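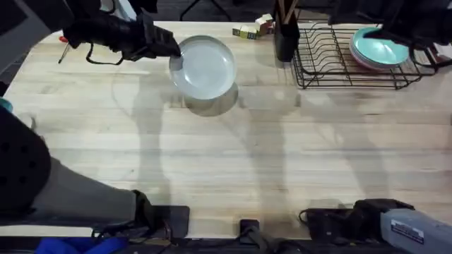 Photo: Zoi Tzavaras

Friday, late

Finished the second coat on the kitchen counter at 9:40 p.m. Windows open, fan on low, pointed out through the screen and not across the surface. Last time I let it blow across and got a dull band near the sink.

Notes while I still remember them.

The old finish was mineral oil over something harder, probably whatever the previous owners put on before they sold. It came off unevenly. I started at 80 grit, found it was digging into the softer strips and leaving the dense ones proud, and went back over everything by hand with a long block. After that 120, then 150. I stopped there. The tin from Bellen says 180, but the 180 test board took up less oil and looked thin the next morning. The 150 board looked better and I trust the board.

Water popping between 120 and 150: wiped with a damp rag, let it dry for two hours, sanded off the fuzz. I skipped this on the section left of the stove to see if it mattered. It does. That section felt like a cat's tongue after the first coat and I had to knock it back.

Consumption was lower than I planned for. Weighed the tin before and after on the postal scale. First coat used 46 grams per square meter, taking the whole counter together. The end grain at the cut by the sink drank far more than its share and I fed it separately until it stopped going matte. I have not weighed the second coat yet. The scale is under a pile of rags and the rags are drying flat on the back step, where they stay overnight. No balled-up rags in the trash. I wrote that on the inside of the cabinet door in pencil in May, after the shelves.

Dark marks: three kinds. Rings from wet cans, which are iron and tannin and come out with oxalic acid. Scorch from the kettle, which only comes out with sanding. And a gray haze near the faucet, cause unknown, which got lighter with the acid but did not go. I left the haze. Taking the surface down further there would put a dip right where water already wants to sit.

The joint between the two lengths is still the weak point. It opened over the winter, wide enough to take a business card at the front edge and closed at the back. Called Katona and they said to tighten the bolts underneath and not fill it until the heating has been off for a few weeks. Tightened the bolts a quarter turn each. The front one was finger loose. No filler for now.

Zoi came by at six to return the clamps and ran her hand along the front edge. She thinks the corner radius is too small and will chip. She may be right. It is 2 mm at present. I could take it to 4 with the block in ten minutes, but not with wet oil on it, so that waits for the third coat or never.

Humidity in the kitchen was 58 percent at the start and 61 when I stopped. Cure time on the tin assumes less than that. I will leave everything off the counter through the weekend and eat standing up at the dryer.

To do: buy more white pads. Ask about the invoice for the sander, still not received. Put the Pratix level back where it lives. Check the underside for bare spots, especially behind the dishwasher, where steam gets at it.

Knees hurt. Bed at eleven.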